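Home | Data | Notes | Changelog | Contact

June — posted by the maintainer

# Esia Shrine Walks

A small, hand-made dataset of walking routes between temples, ghats, wells and pilgrim rest houses in the Esia valley. I started it as a notebook for my own trips and it grew! It now has 48 routes and 700 places along them, all in plain CSV, and you're welcome to use it for whatever you like within the licence further down.

## What's in it

- `routes.csv` — one row per walk, with start, finish, distance in kilometres and a difficulty mark from 1 to 5
- `places.csv` — one row per shrine, ghat, tea stall, tap, rest house or viewpoint
- `festivals.csv` — which shrines get busy, and in which lunar month
- `spellings.csv` — every version of every name I've come across
- `notes/` — my own rambling text files, one for each route, of very uneven quality

The join key is `place_id`. Please don't join on names. I did that in the first version and ended up with two different hill temples sharing one set of opening hours, which I only found out by walking up to the wrong one before breakfast.

## Where the data comes from

Nearly all of it is from walking. I've been going to Esia on and off for years, usually basing myself in the lower town at Kuvum, where the buses stop and where the big evening lamp ceremony is. I carry a paper notebook and a cheap GPS logger, then type everything up when I get home. A few opening hours came from painted boards at the gates, and those are marked `board` in the `source` column. If I asked somebody at the shrine it says `asked`. If I stood there and watched the doors open it says `seen`, and those are the ones I'd trust most.

The Naidu steps (the long stair from the river up to the ridge temple) have their own set of rows, as so many people want to know about resting spots on that climb. There are 29 of them in the file, from proper stone benches with a roof down to a flat rock that I personally rate very highly.

Typing up is the slow bit. A week of walking makes for a lot of evenings at the desk, and my handwriting gets worse the higher the temple is.
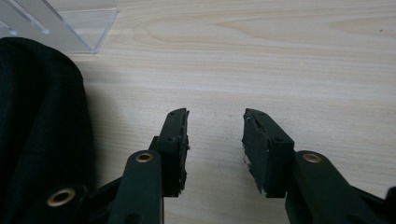
*The tabletop, pale wood, with a clear acrylic container in the corner.*

## Columns people ask about

**`minutes_up` and `minutes_down`** are my own walking times with a small rucksack and no long stops. I'm not fast. The longest single climb is 60 minutes up, and I've met grandmothers who do it in a good deal less, so take these as a gentle guide.

**`shoes`** tells you where footwear comes off, which isn't always at the door. At some of the older shrines it's at the bottom of the steps, and the stone gets very hot by noon. `gate`, `steps` and `door` are the only values.

**`photos`** is `yes`, `no` or `outer`. The last one means the courtyard is fine but the inner room isn't. Where I wasn't sure I put `no`. Please leave those as they are unless you've asked on the spot.

**`water`** is whether there's a tap or pump. It doesn't say the water is safe to drink, I carry a filter.

**`deity`** is the main one only. Many of the shrines have several, and the side shrines are listed in the notes files if I managed to write them down. I'd love help here! I'm a keen visitor and no kind of scholar, and I'm sure I've got some of the local forms muddled.

## Spellings

Oh dear. There are at least three ways to write almost everything. The bus board, the temple board and the map don't agree with each other, and sometimes the temple board doesn't agree with itself on the two sides. I use the spelling on the main gate where there is one, and the rest go into `spellings.csv`. If you're building a search box, use that file — your visitors will thank you.

## Known problems

- The west bank is thin. I've only walked it twice and both times it rained.
- Heights from the GPS logger jump about in the gorge. I've smoothed the worst of them by hand, and the raw ones are in `height_raw`.
- Festival crowding is a guess from the years I happened to be there.
- Fares for the shared jeeps go out of date almost as soon as I type them. I may drop that column.
- Two rest houses have closed for repairs and I don't know if they've reopened. They're flagged `check`.

## Loading it

Everything is UTF-8 with commas and a header row. Some names have commas inside quotes, so use a proper CSV reader. If you open it in a spreadsheet, set `place_id` to text first or you'll lose the leading zeros, and then nothing joins to anything.

There's a little script called `zurmont.py` that turns one route into a file you can put on your phone. Zurmont was the name of the guest house where I wrote it. Run it with a route number:

 python zurmont.py 12

It writes a GPX file to the same folder and will overwrite an old one without asking. Sorry — I keep meaning to fix that.

## Licence and fixes

Share it, change it, print it out, just credit the project and pass it on under the same terms. Corrections are very welcome, especially opening hours. Tell me the `place_id`, what's wrong, and which month you were there, as winter and summer hours differ at most of the hill temples. Please don't send long lists copied out of guidebooks, I can't use those.

Next job is the west bank, if the weather behaves, and then the old pilgrim road north of Kuvum. I've only got the first half of that one typed up so far.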